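Social Psychology | Open Manuscripts | Working paper
17 shares | 2 comments

4. Waiting as a Social Skill

4.1 What people say they do

Ask a resident of Relunberg how long they will wait for a late friend and you will get a generous answer. Ask the friend and you will get a different one. Our diary study collected 3,038 entries from 42 adults, each of whom agreed to write down every wait longer than it takes to tie a shoe. The definition was Ngubane's and we have regretted it ever since, as several participants wear loafers.

The entries fall into two broad groups. In the first, the writer is waiting for a person. In the second, the writer is waiting for a thing: a bus, a kettle, a refund from the Senulard ticket office. We had expected people to be more patient with people. They were more patient with kettles. Ntuli (who coded the diaries) suggests that a kettle at least makes a noise while it is being late, and the pattern in the bus entries is in line with this. Riders who could see the bus stuck at the lights complained less than those who could see no bus at all.

Apologies helped less than the literature would lead one to hope. A short apology was remembered kindly. A long one was written up as a second wait. One participant recorded the apology for a late dinner guest as a separate entry, with its own start and finish times, and gave it a worse rating than the lateness.

4.2 Dim rooms and the sense of time

It is often claimed that time drags in the dark. The claim is old, and most of the people who repeat it seem to be citing each other. Dlamini and Koller disagree on whether darkness matters in itself or whether dim rooms are simply dull, and this section has been rewritten by each of them in turn. By a dim setting we mean surroundings dominated by black surfaces and low light, of the general kind in Figure 2.
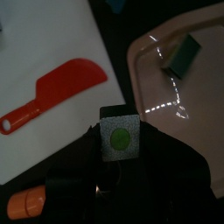
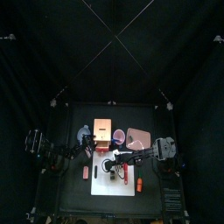 Figure 2. Dark work area, two views: close up (first) and the black-curtained enclosure with its tabletop (second).

The diaries offer weak support for the dull-room account. Waits in cinemas before the film were dim and were rated as pleasant. Waits in dentists' offices were brightly lit and were not. Stairwells did badly under any lighting. We draw no firm conclusion here, beyond noting that popcorn was not controlled for.

4.3 Limits

The diaries ran through December, when half of Relunberg is standing in line for something. A repeat in a calmer month would be welcome, and Dantas has asked for one in three successive drafts. Participants also knew they were being studied, and a few began to seek out waits in order to have something to report. One joined a line at the post office without any mail. We kept her entries, which were among the most cheerful in the set, but left them out of the averages.

Finally, two of the authors submitted their own sections late. The remaining authors kept diaries. These are available on request, after a short delay.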